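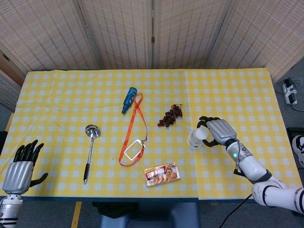
Figure 12-1. Pick-and-hold from a mixed table. Paper cup in the right hand, left hand open.

12. Teaching a task by remote control

Applies to: Mumero upper body, both hands fitted, Jellano operator software
Revised 1 March 2026 by Birger Blomqvist, Brondevside workshop

This section replaces the old chapter called "Teach Anything in Minutes". The title came from the Maddocks sales brochure and we should never have copied it. You can record one demonstration in minutes. Whether the robot learns anything useful from it is a separate matter, and you won't know until you've run the check in 12.6. Please read that part before you promise a colleague anything.

12.1 What you need

Mumero, powered and homed (see Section 4)
The operator station with both hand controllers charged
A table the robot can reach across without leaning into its end stops
The objects for the task, plus several the task has nothing to do with
A second person on the stop button

The second person is not optional. The brochure says the arm stops by itself on contact. It does stop, for some values of contact. A paper cup will be flat well before the arm notices it, and we have not tried to find out what else will be.

12.2 Preparing the table

1. Put the table in front of the robot and lock it or wedge it. A table that creeps during a session ruins the whole session, and you may not spot it until playback.

2. Lay the cloth if you are using one. A patterned cloth is fine. We were told that a checked pattern would "enrich the visual data". We have seen no evidence for this either way. It does slide, so tape it underneath at the corners.

3. Set out the target object. For the first task use a small paper cup, empty.

4. Set out the other things. Ladle, lanyard with its badge holder, small bottle lying on its side, grapes, a packet of something fried or baked. Mix the shapes and the finishes. Leave enough space beside the cup for the fingers to come down.

5. Run your cords along the floor away from where the operator and the stop person stand. Check the cable on each forearm by moving the arm through its full travel by hand with the motors off.

6. Open a new session in Jellano and type a task name that says what is done to what. "Lift paper cup, right hand" is a good name. "Test", "test new" and "final test" are already taken, several times over, and nobody can say what is in them.

Note: Shiny objects such as a ladle bowl can throw a highlight into the head camera. If the preview flares, turn the ladle or move the lamp. Don't remove the ladle. The robot will be meeting shiny things in your kitchen too.

Note: Real grapes go soft and leak after a long day under the lights. Swap them out or eat them beforehand. If you use plastic ones, write that in the session notes.

12.3 Taking control

1. Stand at the operator station facing the same way as the robot. Facing it works as well, but everyone who tries it reaches the wrong way at least once.

2. Hold both controllers in the rest position shown on the station screen and press Link.

3. Wait for the link message on the screen. The green light on the forearm only tells you that the arm has power and is talking to the base. It does not tell you that the arm is following your hand. Earlier copies of this manual said otherwise.

4. Move your right hand slowly up by the width of your palm. The robot's right hand should follow. If it lags, stops or goes somewhere else, press Unlink and go to 12.7.

5. Repeat with the left.

6. Close and open the fingers of each hand a few times, away from the table.

CAUTION: There is no feeling in the controllers. The small buzz you get on contact is switched by motor current and arrives late. Treat it as decoration. Watch the fingers.

CAUTION: Keep people out of the reach of both arms, including the arm you don't intend to use. An idle arm is still linked and will copy you if you scratch your nose.

12.4 Parking the hand you are not using

For a one-handed task, park the other hand where the head camera can see it without it covering the objects. Open, fingers up, off to the side is what we use. Hold it there by pressing Park on that controller. The arm then ignores you until you press Park again.

Maddocks recommends leaving the second hand free "for natural human variation". We did that for a while. The result was a robot whose left hand wandered about whenever the right one was busy, which impressed visitors and did nothing else. Park it.

12.5 Recording a demonstration

1. Start with both hands clear of the table.

2. Press Record. Wait for the tone before you move.

3. Bring the right hand across at a steady pace, above the height of the tallest object.

4. Come down beside the cup with the fingers open wider than you think you need.

5. Close until the fingers touch the cup on both sides, then stop closing. A cup squashed in the demonstration will be a cup squashed forever after.

6. Lift until the base of the cup is clear of the cloth. A small gap is enough. Hold still for a slow breath.

7. Lower the cup, open the fingers and back away along the path you came in on.

8. Press Stop and mark the take Good, Bad or Unsure.

9. Move the cup to a new spot, shuffle the other objects, and record again.

Record 27 good takes for a first task. That is our number, arrived at by trying fewer and being disappointed. Maddocks says 12. We have followed their figure faithfully on three separate tasks and would be pleased to hear from anyone who got a dependable lift out of it.

Keep your Bad takes if the failure was a slip or a miss. Delete them if you sneezed, dropped the controller or forgot what you were doing. Geum-ok Cheon keeps the shared list of what counts as which, and her list overrules this paragraph if the two disagree.

Note: Change operators partway through if you can. One person's takes all share that person's habits. Ours had a flourish at the end of each lift that the robot reproduced beautifully.

Note: Jellano shows a Confidence score after each take. It goes up as you add takes, whatever is in them. We recorded an arm doing nothing, repeatedly, and the score rose. Ignore it. There is a setting to hide it under View.

12.6 Checking what it learned

Train overnight using the default settings. In the morning:

1. Lay the table as it was for recording and run the task with the stop person in place.

2. If it works, move the cup somewhere you never put it and run it again.

3. Take away one of the other objects. Run it again.

4. Swap the cloth for a plain one. Run it again.

5. Put the cup where the bottle used to be, and the bottle where the cup was.

Step 5 is the one that matters. A robot that reaches confidently for the bottle has learned a place on the table and has no idea about cups. Our first September build passed steps 1 to 3 and then tried to lift the ladle by its bowl.

Write down the result of each run as it happens, pass or fail, in the sheet beside the station. Don't round up. "Nearly got it" is a fail. "Got it after I nudged the cup" is a fail and also a safety matter, see Section 2.

What we'd call a usable task is one that passes 13 runs in a row with the objects shuffled between runs. This is stricter than the supplier's acceptance test, in which, as far as we can tell from the paperwork, the same cup sits on the same mark throughout.

12.7 When it goes wrong

The hand follows but points the wrong way
Unlink, return to the rest position, link again. If it persists, the controllers have been swapped. Check the letter on the underside.

The fingers close but the cup slides out
Check the fingertips for dust or tape residue and wipe them with a dry cloth. Then look at where you are gripping. Low on a tapered cup is harder than it looks from the station.

The cup lifts and the cloth comes with it
You came down too far. Re-record. Raising the playback height in software looks like the easy fix and will cause the hand to close on air for any shorter object.

The arm jerks at the start of playback
Your takes begin from different positions. Go back through them, trim each one to the tone, and train again.

The recording stops by itself at 600 seconds
This is a fixed limit. A take of a cup lift that runs that long has other problems.

The fingers catch the lanyard strap
Stop, unlink, and free the strap by hand with the motors off. Do not try to shake it loose from the station. Straps, strings and cables defeat the hand in most positions, and a lanyard should stay on the table only as something to avoid until you are well past your first task.

It worked yesterday
Compare the table with the first image of the recorded session. Usually the table has moved, the blinds are open, or someone has borrowed the divider from behind the table. If all of that matches, save the log and send it to Geum-ok with the session name. She will ask whether you ran step 5 of 12.6, so run it first.

12.8 Closing down

1. Open both hands and bring the arms to rest.
2. Press Unlink, then power off at the base.
3. Put the controllers on charge.
4. Copy the session to the shared drive. Jellano says it does this for you. Look in the folder anyway.

Two-handed tasks, including handing over an object from right to left, are covered in Section 13. Finish a one-handed task to the standard in 12.6 before starting there.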